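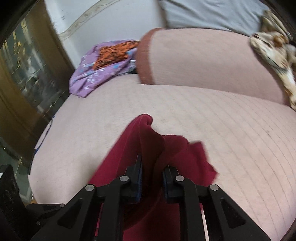 Residents' Forum: Upholstered Furniture in the Shared Lounges

Print this page | E-mail this page

Topic: Proposed fabric standard for replacement sofas

Posted by W_Bittencourt (Building Services)
Residents of Dretmont House are invited to comment on the proposed fabric standard for the lounges. Under the draft, all replacement sofas would be ordered in a tightly woven polyester with removable seat covers. The existing pieces were purchased in different years and do not share a cleaning code, and the cleaning contractor has asked for a single standard. Comments received by November 29, 2025 will be attached to the draft.
Welington Bittencourt

Reply from tzuhsuan.kuo
I support removable covers. I do not support polyester throughout. The second-floor lounge receives direct sun for most of the afternoon, and synthetic seats become unpleasant in warm weather. A cotton blend should remain available for that room. I would also ask that the color not be limited to gray.

Reply from O_Xavier
With respect to the previous reply, cotton blends stain more readily and the covers shrink when laundered by persons who do not read the label. We had this experience in September with the two armchairs by the mail room. The covers no longer close at the back. One fabric for all rooms is the sensible course.
Odair Xavier, Unit 75

Reply from tzuhsuan.kuo
The armchair covers were washed on a hot cycle. Any fabric would suffer from that. The remedy is a posted instruction, and I would be glad to draft one.

Reply from MaiaraB
May I ask which rub count the draft requires? The supplier sheet from Gravix lists several grades under the same name, and the lower grade is not suitable for a room in daily use. I also request that the draft address pets. Section 2 is silent on the matter.

Reply from W_Bittencourt (Building Services)
The rub count was omitted in error and will be added to Section 2, together with a paragraph on pets. Swatches from Gravix and Stinlow may be viewed at the front desk. Please do not remove them.

Reply from J.Barros
I have viewed the swatches. The Stinlow sample pilled after light rubbing with a dry cloth, and I cannot recommend it. The Gravix sample held up well. I remain undecided on cotton for the second floor, but I agree with Ms. Kuo concerning color.
Janaína Barros

Reply from O_Xavier
I maintain my objection to a separate fabric for one room. I have no objection to a color other than gray.

Reply from W_Bittencourt (Building Services)
Both positions will be recorded. Color will be listed as a separate item in the revised draft.

Contact: Building Services, Dretmont House, extension 3505 | Copyright Dretmont House Residents' Forum | Back to top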